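Are vitamin D tablets worth it if you feel fine?
Posted by Urszula Wieczorek, November

My sister swears by 3000 units a day and says everyone should take it through the winter. I'm 55, eat fish most weeks and walk to work. The man in the health shop on Medina Street tried to sell me a tub called Ostby for a good deal more than the supermarket charges. Is there any point, or is it all marketing?

Asger Laxdal
I'd be wary of the shop. A modest daily dose over the dark months is ordinary advice and costs very little. The big claims (mood, colds, energy) are where I stop listening. Plenty of studies find that people low in vitamin D are less well, but ill people also go outdoors less, so I'd want to know which came first.

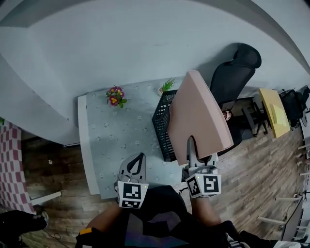

As for 3000 units, ask your sister who told her that. It's well above what most packets suggest, and it builds up in the body. If you take anything else or have had kidney trouble, speak to a pharmacist first.

Cristóbal Leiva
been taking it 4 years, never had a cold. works for me

Constanza Retamal
My GP did a blood test and I was low, so I take what she prescribed. Without a test I doubt anyone on here can say what you need, me included.

Comments

Rommel Ocampo: Never had a cold in 4 years? I take nothing and neither have I.

Urszula Wieczorek: Thanks all. Going for the cheap ones and leaving the tub where it is.

Contact us | Copyright Stevar Community Help | Back to top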